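Looking after the arms at Clilwood

Bench notes, 4 Aug 2020

Several of you have asked why the two-arm cell at Clilwood was out of action for most of last month, and whether it was something you did. In a few cases it was. Mostly, though, it was the ordinary business of keeping a machine in a state where it does on the second morning what it did on the first, and as that work is invisible when it goes well, I am going to take up a page of the newsletter complaining about it.

The trouble began with a drift. The left arm was reaching for things and arriving slightly short, by the sort of distance you would forgive in a person and can't forgive in a robot. The first theory, put forward by everyone who doesn't have to maintain it, was that the arm was broken. The second was that the software was broken, which was put forward by the people who look after the arm. I wrote both down on the whiteboard and went to find a spanner.

It was the table. The cell sits on a ribbed metal top, bolted to an aluminium frame, and two of the bolts underneath had worked themselves loose. When the arm swung out at full stretch the whole top leaned after it in sympathy. Tightening them took less time than finding them, and finding them took less time than finding the right hex key, which was in the drawer marked FUSES. If you put it there, please know that I think of you often.

Once the top had stopped moving, everything measured against the top had to be measured again. For anyone who has joined since October, the order is as follows, and it does matter:

Check the frame bolts, then the base bolts on both arms. Do them by hand with the torque wrench and not by feel. Your feel is not as good as you believe.

Power up and let the arms run the warm-up routine for the full cycle. Going for a coffee is permitted. Stopping it early to save time is how we got the spring fault log.

Touch off both arms on the reference pin. The readings should agree with the card taped inside the cabinet door. If they don't, do not amend the card.

Open and close each gripper on the test block and look at the fingers while they move. One finger lagging behind the other usually means grit in the slide. Clean it with the lint-free cloths, of which we have a great many, and not with your sleeve.

Walk the cables from one end to the other.

That last item deserves a paragraph to itself. Cables on a robot don't fail where you can see them. They fail just inside the clamp, after bending in the same place every day, and they do it by becoming unreliable first, so that you spend a week accusing the controller. The Su logger keeps a count of movements for each arm, and we now re-dress the cables every 3000 of them. When I opened the log last month the left arm was on 3612, so I can't pretend we hadn't been warned. The ties were brittle, the slack had crept round to the wrong side, and one lead had a flat spot in it that I didn't care for at all. It has been replaced. The old one is hanging in the workshop as a moral lesson.

A word on ties, while I have you. Snug is enough. A tie pulled as hard as it will go makes a very neat job and a very short-lived cable. Leave a loop at the joint big enough for the arm to go to the end of its travel, then send it there slowly and watch the loop. If it goes taut, it was not big enough, whatever it looked like with the arm parked.

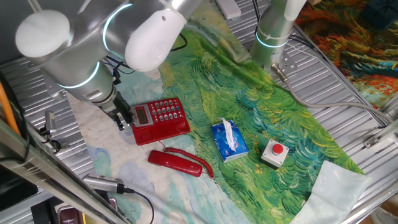
After the cables came the acceptance run, and this is the stage at which visitors tend to wander in and ask whether we are all right. We could test on machined blocks, and for years at Sturberg we did. The arms became extremely good at machined blocks. Then somebody would hand them an object with a curve and a shine to it and the whole business fell over. So the check now uses household things, and a busy cloth underneath to give the vision system something to be confused by. If it can pick its target out of all that, a plain table holds no terrors.

The curly cord on the phone is the hardest part, for what it's worth. A rigid thing stays where you left it. A cord has opinions, and it will spring back towards the gripper at the moment you have decided the job is done. Please don't straighten it out between runs to be helpful. Drop it and leave it as it falls.

The stop button gets pressed at the start of every session, with the arms moving, by whoever is running the cell. I know it worked yesterday. Press it anyway, watch both arms stop, reset, and initial the sheet. There is one sheet in the folder with a whole fortnight initialled in the same pen at the same angle, and I am choosing to admire the handwriting.

Spares: the replacement finger pads from Stindent have come, part 316, and they are in the second drawer down. The pads on the left gripper have been changed. The right one will be done at the next service, unless it starts dropping things, in which case tell me and write down what it dropped.

The cell can be booked again from this week. The hex keys have a new home on the shadow board by the door, each with its outline painted behind it, so an empty space is now visible from across the room. There is one already. It is the five millimetre.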